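Yurani Chávez
Jan 1, 2019

Sorting out the noodles today. They've been living in one deep box since August and every time I want a particular one I have to tip half of it out. Thread, in case anybody else has the same box.

First thing was getting them all out and flat. You can't sort them in the box. You just move the top layer from one end to the other and the same packets stay at the bottom.

I went by colour first, flavour second. The packets are bright enough that you can do it without reading anything, and the reading can wait until they're in their piles.

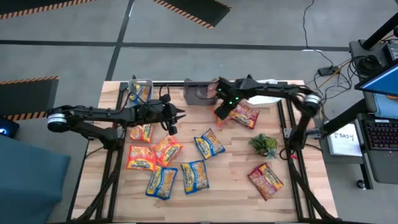
Orange, blue and dark red on the table, bins along the back.

The bins are odd ones. I had meant to buy a matching set from Lukus but they only do them with lids, and I don't want lids. A lid means something gets put on top of it, and then you're back to not being able to get at the noodles.

See-through is better than white if you've got the choice. With a see-through one you get the colour through the side and you know what's in it from across the room. A white one needs a label.

Labels: masking tape and a marker pen. I've tried the sticky printed sort and they leave a mark when you change your mind, which I do.

Nawal Mansour asked me why I don't stand them on end like books. I did try that. It works while the bin is full, and once you've taken a few out the rest slide down and you've got a heap again. Flat stacks are slower to look through but they stay put.
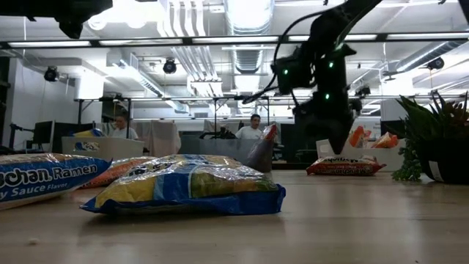 The wrappers are slippery, so don't stack them high. Three or four on top of each other is fine, and past that the top one goes as soon as you touch the bin. Alternate the ends if you want a bit more height out of it.

Don't press down to make more fit either. The block inside cracks and you end up with a bag of short bits. They taste the same but you can't pick them up with anything except a spoon.

While they're out, turn each one over and find the date. On some it's on the back, on some it's on the crimped end, and it's always in the faintest ink they could find. Oldest goes to the front of the bin. If you can't read it, tilt it towards a window.

I had 31 packets on my list from the summer and the list is no longer right. I'm not doing a new list. The bins are the list now. If a bin looks low I'll buy more of that colour.

Cost, as I was asked. The cheapest ones I buy were 73p each at Younis last time I went. The corner shop in Havcombe is dearer but it's open late. I don't buy the big multipacks any more, there's always one flavour in there that gets left.

What do you do with the one that gets left? Use the noodles and not the sachet. Boil them, drain them, fry them with an egg and whatever's in the fridge. The sachets go in a jam jar. I've put one in a stew before now and it was all right.

Somebody wants to know about damp. I keep mine off the floor and away from the kettle. My aunt in Flitisley had hers under the sink and lost the lot to a slow leak. The wrappers will put up with a splash but the cardboard they come in won't.

Also check for holes. A packet can look sound and have a split along the seal at one end. Give it a gentle squeeze and if it goes soft and stays soft, there's your split. Eat that one first or bin it, depending how long it's been there.

Wipe the table when you've finished. You always get a few crumbs off them and they're hard little things to lean your elbow on.

Next job is the tins, which are worse, because half of mine have lost their paper. I'll do those another day.

Reply to a few of you at once: yes, the bins go back on the shelf with the short side facing out. No, I don't decant them into jars. The cooking time is on the wrapper and I can never remember if it's 2 minutes or up to double that.

31 likes
2 replies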